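Project Diary, Tranuma Manipulation Club
Entry for August, afternoon session

Present: Oi-ling Chuang (supervising), Nikola Vukadinović, Qistina Tarigan, Ho-yin Leung. Apologies were received from Feng-yi Kwok.

The session opened at 2 p.m. with the safety check, which was completed and signed.
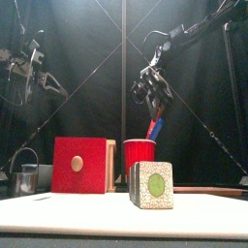
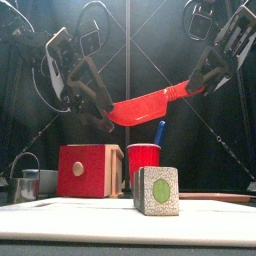 The principal business of the afternoon was the handover task, which forms the second part of the Broltska assessment. Students are required to bring both arms to a single item, hold it level and return it without disturbing anything else on the table. Ms Chuang reminded the group that the red plastic knife, held at the blade by the left gripper and at the handle by the right, is a harder test than a plain rod, as the two ends differ in width and the grip must be set separately for each. Mr Vukadinović proposed that the closing value for the left gripper be lowered from 466 to 400. This was agreed and entered in the settings book. Miss Tarigan asked whether the red cup should be moved further from the middle of the table. It was decided to leave it in place, the assessment rules making no allowance for a cleared centre.

Mr Leung reported that the Cevwood software had twice lost its connection to the right arm before lunch. The cable was reseated and the fault did not return in the following 15 minutes. He will keep a separate note of any further loss.

The written plan for the drawer task remains outstanding. Miss Tarigan and Mr Kwok are to submit a joint draft before the next session, including the order in which the arms are to move.

Power was switched off at 4.40 p.m. and the room key returned to the office.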